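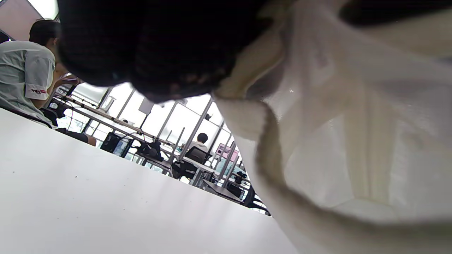

Page modifiée en octobre

Table blanche Grokach 123 cm, mon avis vite fait

Achetée pour remplacer la vieille Jansen qui boitait. 236 euros chez Trenico, livraison comprise. Deux cartons, le plus lourd à monter à deux, sinon le dos prend cher.

Montage : correct. Notice minuscule, les vis toutes dans le même sachet, merci. Une heure et demi avec pause café. Une patte réglable un peu dure, passée à la pince.

Le plateau : blanc mat, joli, pas de reflets sous la lampe. Par contre on voit TOUT. Miettes, poivre, poussière. Coup d'éponge matin et soir. Le feutre part à l'alcool, le curcuma non (essayé deux fois, reste une ombre jaune côté fenêtre).

Stabilité : bien pour manger, bien pour écrire. Machine à coudre à fond, ça tremble un peu. Liviu Husar, sur le forum, met un tapis Prodley dessous. Pas testé.

Pas de tiroir, dommage. La version avec tiroir est à 600 euros, faut pas exagérer.

Je la rachèterais ? Oui, mais en gris. Note 7/10. Je complèterai si les chants se décolle.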